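Organización del almacenamiento en un dormitorio de estudiantes: clasificación de objetos pequeños y propuesta de distribución

Proyecto de la asignatura Diseño de Interiores Mínimos
Autora: Golnar Naseri
Residencia Drellstead, diciembre

1. Objeto del trabajo

El proyecto estudia el almacenamiento en una habitación individual sin trastero. Se parte de una restricción de uso: la cama es la única superficie horizontal amplia y debe quedar despejada cada noche. El alcance se limita a los objetos pequeños y a su embalaje. Quedan fuera la ropa de temporada y el material de cocina, que en Drellstead se guarda en los armarios comunes de la planta.

2. Condiciones de partida

El reglamento de la residencia no permite taladrar paredes ni colocar estantes adhesivos. El hueco libre bajo el somier se midió con cinta métrica y admite recipientes de hasta 385 mm de fondo. La anchura de paso entre la cama y el escritorio es de 700 mm, por lo que se descartó cualquier mueble auxiliar con ruedas en esa zona.

Se compararon 2 sistemas de cajas apilables, Woko y Mathur. El primero tiene tapa independiente; el segundo, frontal abatible. El inventario se llevó en una hoja de cálculo de Ulteo con cuatro campos: objeto, frecuencia de uso, recipiente y posición.

3. Método

Cada sesión de clasificación tuvo una duración fija de 60 minutos. El procedimiento fue el siguiente:

Retirar la ropa de cama hacia la pared y dejar la sábana extendida como superficie de trabajo.
Abrir las cajas de una en una y vaciar su contenido.
Agrupar las piezas por tamaño y frecuencia de uso.
Anotar el destino de cada grupo antes de guardarlo.

Las cajas de cartón de origen se conservaron solo cuando el objeto requería protección en el traslado. El resto se plegó para reciclaje.

4. Resultados

El frontal abatible resultó más cómodo bajo el somier, ya que permite acceder al contenido sin extraer la caja. La tapa independiente obliga a sacar el recipiente completo, pero aprovecha mejor la altura. Se asignó Mathur a los objetos de uso semanal y Woko a los de uso esporádico.

El rincón junto a la cortina se trató como zona de apilado vertical. La maleta rígida sirve de base, con el estuche de almacenamiento encima. El flexo azul claro sobresale por encima de la pila. El punto débil de esta zona son las carpetas contiguas a la maleta, que carecen de soporte propio.

La fase de clasificación sobre la cama presentó una dificultad adicional: las piezas menores se dispersan sobre la sábana y se confunden con otros objetos sueltos.
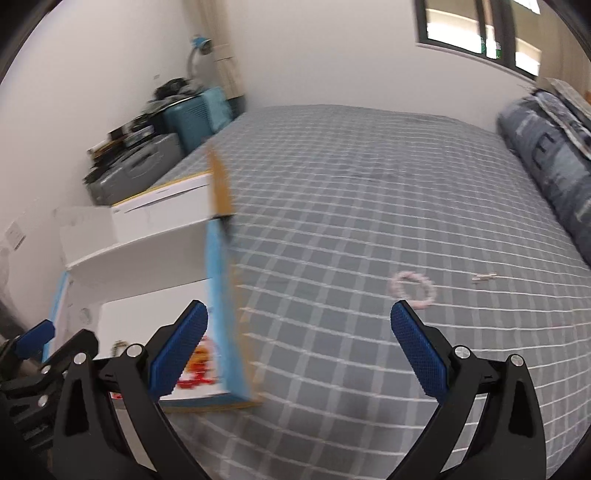
Kourosh Bakhtiari objetó que vaciar las cajas directamente sobre la tela es un error de método, que bastaría una bandeja con reborde para que las piezas pequeñas no rodasen, y que el tiempo de recogida debería contarse dentro de la sesión. La primera observación se incorpora a la propuesta. La segunda obligaría a repetir las mediciones y se deja para la siguiente entrega.

5. Propuesta

Se añade una bandeja rígida de fondo claro al paso de vaciado. Las carpetas pasan a un archivador vertical situado a la izquierda de la maleta. La bolsa que corona la pila se traslada al colgador de la puerta.

Queda pendiente comprobar si el hueco bajo el somier admite una segunda fila de cajas Mathur con el frontal abierto.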